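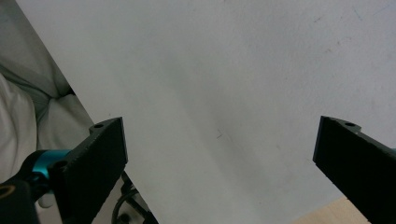 Prarberg opens its new drop-off yard for bulky waste

Residents of Prarberg who have been holding on to old mattresses, broken fence posts and leftover roofing for the better part of a year finally have somewhere to take them. The town's new drop-off yard on the Plusau road opened its gates at eight in the morning to a line of pickups and station wagons that stretched back past the feed store, and by lunchtime the first of the big rolloff containers had already been hauled away and swapped for an empty one.

The yard is run for the town by Stoica, the hauling company that has handled curbside pickup in Prarberg for several years and that most people here know from its Tuesday-early, holiday-late way of doing things. It takes the place of the old transfer station behind the rail siding, which closed last January when the retaining wall on the low side began to lean and the town decided that fixing it would cost more than the site was worth. Ever since then, anyone with a load too large for the curb has had to drive over to Plusau, pay the out-of-town rate, and hope the gate was still open when they got there.

Plenty of people made that drive, too. Town records show that 1,178 loads from Prarberg addresses went across the Plusau scale while the old station was shut, and 584 of those were construction and remodeling debris: drywall, decking, shingles, tile and the like. Those figures did a good deal to settle the argument over how big the new place ought to be. The first plan called for a single container and a small paved turnaround, and it was after the Plusau numbers were read out at the spring budget meeting that the council agreed to a proper yard with a scale, a covered bay for appliances and a separate lane for contractors, so that a family dropping off a couch does not have to wait behind a dump trailer.

Household loads are free for town residents, up to 1,000 pounds a visit and 2 visits a month. Anything over that is charged by weight, and contractors pay by weight from the first pound. Bring something with your address on it, such as a utility bill, and please tie down or cover your load before you set out, as the county road crew has been picking up a lot of stray insulation along the shoulder.

The yard will take furniture, mattresses, scrap metal, appliances, clean lumber and most building material. It will not take paint, motor oil, batteries, propane tanks or soil of any kind. Stoica says it gets asked about soil nearly every day, especially by folks digging out old heating oil tanks, and the answer is that dirt needs to be tested first and then hauled to a licensed site. The office can give you the number to call, and they are very nice about it.

Reusable goods get a home of their own. Unow, the secondhand building supply shop on the east side of town, has a shed just inside the gate where you can leave doors, sinks, cabinets and light fixtures that still have some life in them. Shop staff will go through the shed each afternoon and take back whatever they think they can sell, and what they can't use goes into the containers with everything else.

Summer hours are eight to five, with the gate closing to new loads at half past four. Winter hours will be shorter and will be posted at the town office and at the scale house once they are set. Paving of the contractor lane is still to be finished, so expect some gravel and a bit of dust on that side for now.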